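**Thread: tmux sessions vs. editor remote mode for long jobs**

**kettlehead**

I do most of my work over SSH on a box at the Dunport office. Until this month I used plain vim inside tmux, with one session per project. Half the team has moved to running a desktop editor on the laptop with its remote mode connected to the same machine, and they want me to switch so we can share config.

What I need:

- survives a dropped connection
- a long build or test run keeps going when I close the lid
- doesn't eat all the memory on a shared box

Is anyone here doing this full time? I'd like to hear from people who went one way and then came back.

**mwright_b**

Switched in July, came back after 10 days. The editor part was fine. The terminal panel was what got me. If the connection drops for long enough, the panel reconnects to nothing and your build is gone. You can run tmux inside the panel, but then you have two sets of key bindings fighting over Ctrl-B.

Memory was also bad for us. Each user gets a server process, plus a language server for every folder open. With four people on one box we were swapping by lunch.

**Krystyna Witkowska**

I don't agree with the memory complaint. The language server takes the memory, and you pay for that in vim too if you use the same one. I measured both on our build host (Flisutholm) with the same project open and the difference was almost nothing. If you're swapping, somebody has the whole home directory open as a workspace and the file watcher is going through all of it.

For the key bindings, change the tmux prefix:

```
unbind C-b
set -g prefix C-a
bind C-a send-prefix
```

I've used Ctrl-A for years and have no trouble in either place.

**mwright_b**

Ctrl-A is start of line in bash. I use that all day.

**Krystyna Witkowska**

Press it twice. The third line in the config handles that.

**old_pico**

I use Ctrl-Space for the prefix. It doesn't clash with anything in bash. In vim it can clash with completion if you've mapped it, so check first.

On the original question, I'd keep builds out of the editor completely. Start them in tmux from a normal terminal window and let the editor be an editor. Then it doesn't matter which one the team picks.

**kettlehead**

That's close to what I do now. The catch is that the shared config has build tasks in it, and the tasks open in the editor's own panel. Can a task be pointed at an existing tmux session?

**old_pico**

Yes. Have the task call something like this:

```
tmux send-keys -t build 'make test' Enter
```

The session has to exist already. Add a `tmux has-session -t build || tmux new-session -d -s build` before it. The downside is that the editor can't see the exit code, so you don't get the red or green mark on the task.

**trolwood_dan**

We have the opposite setup at Trolwood. Everyone is on remote mode and we've had no complaints, but our longest build is seven minutes. If it dies we run it again. I think it depends on how long your jobs are more than on which editor you like.

Also, set your scrollback higher before you decide tmux is bad at logs. The default is small. I have:

```
set -g history-limit 50000
```

**mwright_b**

50000 lines times every pane on a shared box is a lot of memory, since we were talking about memory. I pipe to a file with tee and read the file.

**trolwood_dan**

Fair. I have the box to myself.

**kettlehead**

Tried the send-keys task this morning. It works, with two notes for anyone copying it. If the pane has a program open in it (I'd left `less` running), the keys go to that program and the build doesn't start. I now use a window named `build` that I don't touch by hand. And the task has to cd to the project first, or it runs wherever the pane was last.

Memory looks OK so far with the watcher excludes in place. I excluded the build output, the virtualenv and the data folder. The data folder is large, and the watcher was tracking every file in it. 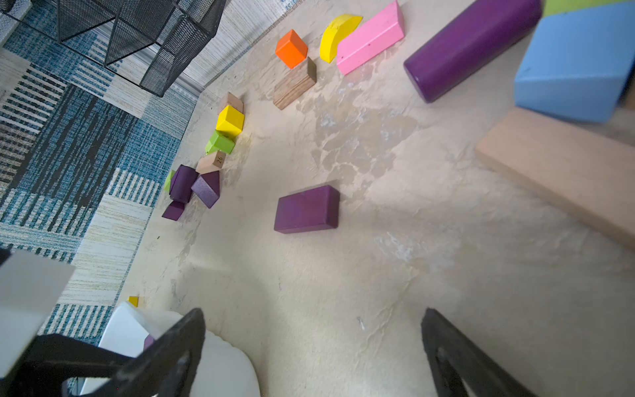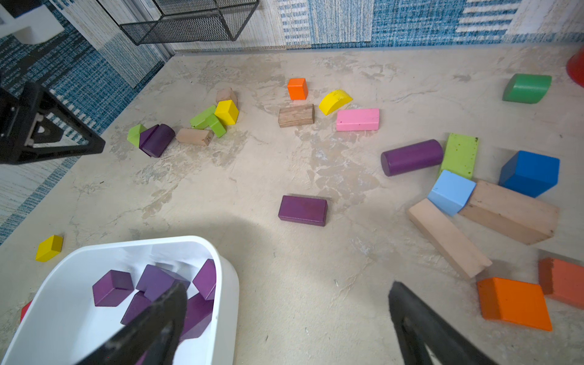 With those folders out, the editor server sits at a sensible size and the fan on the box has gone quiet.

**Krystyna Witkowska**

Check the search excludes too. They're a separate list from the watcher ones, and a project-wide search will still go through the data folder if it's only in the first list.

**kettlehead**

It was only in the first list. Fixed, thanks.

**old_pico**

Did you get anywhere with the exit code? You could write it to a file at the end of the command and have the task wait for the file.

**kettlehead**

Not yet. `tmux wait-for` looks cleaner than polling for a file. I'll try it on the Ostrowski repo on Tuesday and post the task file if it holds up over a dropped connection.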